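Hand hygiene scores, month five

Our ward at Salcedo had its hand hygiene figures back in November and they were worse than the spring ones. I have been the link nurse for infection control for two years, so I get the email first and then I have to stand up at handover and read it out.

We have 32 beds. The audit looked at 300 moments, meaning points where someone should have cleaned their hands, and the weak spot was the same as before: after touching the patient's surroundings. People are good before a dressing. They are less good after moving a bed table or silencing a pump.

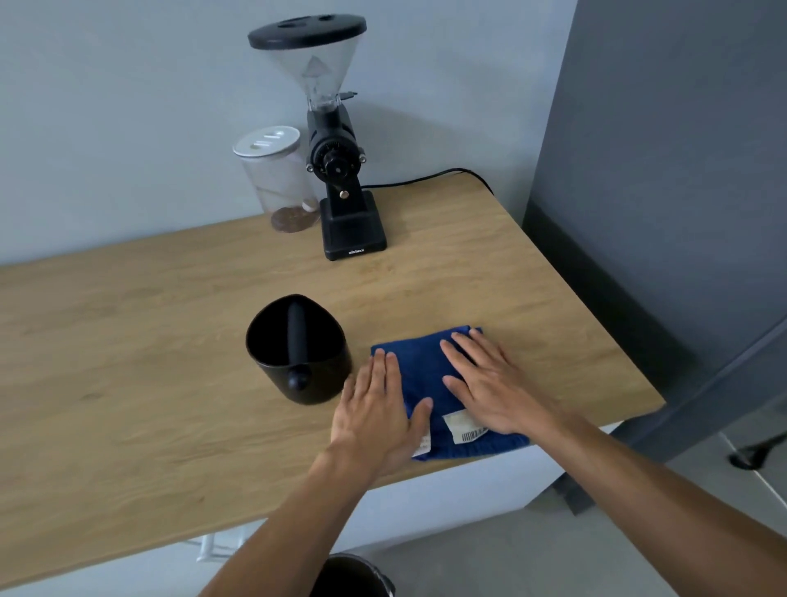 Visitación Requena, our ward manager, asked me to try the Skillulex training module with the night staff. It takes 44 minutes, which is too long for a night shift, and the quiz at the end freezes on the older computers. I did it at home in the end. The section on gloves is worth doing. The rest repeats the yearly update.

What made more difference was moving the gel. The dispensers were on the wall behind the door, so when the door was open you couldn't reach them. Julián Bravo from estates came up one afternoon and put them at the foot of each bed instead. I had asked for that in the spring and the form had gone to the wrong building. 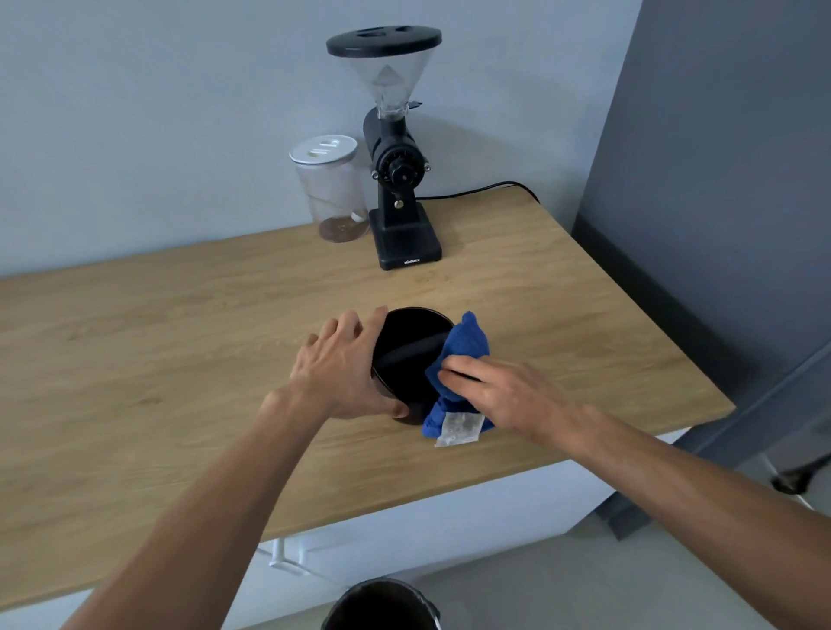 Pressing the blue cloth over the side of a round black container.

I also stopped putting the percentage on the staff room board. It only told people they were failing. Now I write up one thing to watch for, and change it when I remember to. At the moment it is bed tables.

The next audit will be done by someone from Rodum ward, and I am doing theirs. I still need to find out whether they use the same form as us.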